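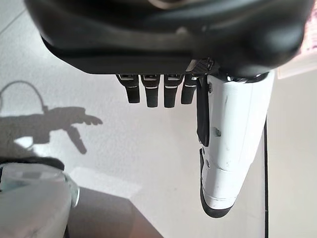

Household and shop-floor chores by machine

Chore automation is the use of machines to do the ordinary handling work of a home, small shop or workshop - picking up, putting away, wiping, folding, sorting, packing. It is usually kept apart from factory automation proper, where the part arrives in the same place every time and the machine is built round it. The short answer to "can they do it yet" is: some jobs, in some rooms, slowly, with a person near by. The long answer is below.

Scope of the term

No fixed definition. Most writers include anything a person would do with two hands and no training. Dishwashers and washing machines are normally left out, although they took over more housework than any robot has. Floor cleaning robots are sometimes in, sometimes out. They move about by themselves but don't pick anything up, so the hard part is skipped.

Shop-floor chores means the bits of work left over between the big machines. Emptying a tub of mixed fittings. Putting lids on. Turning a part over so the label faces out. Sweeping. These jobs are often older than the line they serve and nobody has ever drawn them on a plan.

Hands and grippers

Two-finger gripper. The commonest. Opens and closes, that is all. Cheap, strong, easy to mend. Good with boxes, bottles, tools with a straight handle. Poor with cloth, cutlery lying flat, anything thinner than the fingertip.

Suction cup. Very good on flat sealed surfaces such as cartons and film-wrapped packs. No use on a sponge, a colander or a woolly jumper. Dust on the cup spoils it.

Many-fingered hand. Four fingers and a thumb is a usual layout, the thumb set apart from the fingers so there is a gap to close on. Rubbery tips are common, for grip. The hand in the picture has black fingers and a large white thumb with a black rubbery end. In principle such a hand can use things made for people, scissors and spray bottles and so on. In practice more joints means more to go wrong, and a lot of teams buy a five-digit hand and then use it as a pinch.

Soft gripper. Air-filled or stretchy fingers. Kind to fruit and eggs. Weak.

Weight is the other trouble. Everything bolted on the end of the arm comes off what the arm can lift, so a clever hand can leave little over for a full saucepan.

Sensing

Cameras on the room, cameras on the wrist, or both. A wrist camera sees the fingers and whatever lies just past them, handy for the last few centimetres. It also sees the hand getting in the way. Three things turn up again and again in fault notes:

Shadows. An arm under a bright lamp throws a shadow on a pale floor or worktop, and the shadow moves as the arm moves. Older software took it for an object. Newer software mostly doesn't, mostly.

See-through things. Translucent tubs and bowls, drinking glasses, cling film. Depth cameras look straight through them or get a smeared reading off the rim. The picture has something like this in the corner, a pale translucent object with a glossy rim, possibly a container or bowl. For a person no bother at all. For a machine it can be the hardest thing in a kitchen.

Same colour on same colour. White plate, white counter.

Touch sensing is behind camera work by some way. Many hands have none, and guess the grip from how hard the motors are working.

State of individual chores

Vacuuming and mopping. Done, on clear floors. Stairs no. Cables and socks still a problem.

Lawn mowing. Done, within a marked edge.

Picking up from the floor. Partly. Toys and shoes one at a time in good light, yes. A real heap, no.

Loading a dishwasher. Shown many times, in daily use hardly anywhere. The racks are fiddly and the plates arrive dirty and stuck together.

Folding laundry. Towels yes, slowly. Shirts sometimes. Fitted sheets no. Getting one item out of a pile is often harder then the folding.

Wiping tables. Near enough done as a movement. Knowing when the table is clean is not.

Cooking. Set dishes from ready-cut ingredients only.

Making beds. Not done.

Bin picking of loose parts. Done for stiff parts of one kind. Mixed bins partly.

Packing and lidding. Done where the boxes are all the same size.

Sweeping up and tidying a bench. Not done. Usually comes last on any list as nobody can say exactly what tidy is.

The Jurkmont trial

One of the better known small trials was run at Jurkmont, a fittings packer, with an arm supplied by Pinetska. The task was to take mixed items out of shallow tubs and put them in the right tray, a job normally given to whoever was free. Over the trial 1563 picks were tried. Of these 424 needed a person to step in, either a dropped item, a wrong tray or the arm simply stopping. The trial lead, Gifty Adjei, gave out the full count including the stops, which was not usual then - many reports left stops out on the grounds that nothing had been dropped.

Her notes, dated 4 September 2018, put most of the trouble down to thin washers and clear bags. They also say the staff liked the arm best for the dull middle part of the shift and switched it off near the end, when they wanted the tubs cleared quickly.

A follow-up was planned for December with a many-fingered hand in place of the two-finger one. It went ahead on a smaller scale. Clear bags got better, washers didn't. The hand was away for repair for part of it so the two sets of numbers shouldn't really be put side by side, though they often are.

The Cudov flat

Cudov is a test flat - kitchen, hall, one bedroom - fitted out for home robot work. Cleiton Sampaio drew up its chore list, usually called the Cudov twenty although it is printed as 20 chores plus a few spares. Each is written the way you would say it to a lodger. "Put the shopping away." "Find the other slipper." No positions given, and the flat is rearranged between runs.

Scoring is pass or fail with a time limit. Sampaio argued against part marks, on the view that a half-emptied dishwasher is a nuisance to whoever comes in next. Others found this too harsh and some teams publish their own part marks next to the official ones. No machine has passed the whole list in one visit. The slipper is passed more often than the shopping.

How machines are taught

Hand-written steps. A programmer sets out each move. Works in a fixed spot, breaks if the table is shifted.

Guiding. A person moves the arm by hand, or wears a glove or holds a controller, and the machine stores what was done. Many goes are wanted, 1000 for one chore is not thought a lot.

Trial and error. Mostly in simulation, as real arms wear out and real plates break. Cloth and water are badly simulated, so laundry and washing up gain least.

Mixed. Guided first, then left to improve. The commonest approach in newer work.

A known weak point of all four is change of room. A machine taught over a dark brown table may do worse over a pale one. Zariņš, the maker of a training rig for small workshops, ships it with a set of loose table tops for this reason and tells buyers to swap them often.

Speed and cost

Nearly every chore a machine can do it does slower than a person. Videos are commonly sped up; the better ones say so in the corner. In a home this matters less than it sounds, folding can go on all night if it is quiet. On a shop floor it matters a lot, as the next job is waiting.

Costs are hard to compare. The arm is a known price, the hand often isn't, and the hours of the person standing by are hardly ever counted. At Jurkmont they were counted and made up the largest single item.

Safety

Light arms that stop on contact are the norm near people. The stop doesn't help with what the arm is holding - a knife, a hot pan. Most home trials leave out blades and heat altogether, and this ought to be borne in mind when reading claims about cooking. Small children and pets are normally kept out of the room during tests, so not much is known there.

Disputed points

Whether a human-like hand is needed. One side says homes are built for hands so the machine should have them. The other says a pair of plain fingers and a suction cup will do most of the list and not break down. Results from the Cudov flat have been used by both.

Whether to change the house instead. Open shelves, trays with fixed places, crockery with a rim that is easy to catch. Cheap and works well. Unpopular with people who live there.

Whether one machine should do many chores. Single-chore machines are ahead on every job listed above marked done. General ones are ahead on none so far, but are the only ones trying the rest.

See also

Bin picking
Gripper
Domestic appliance
Teleoperation
Test flats and mock kitchens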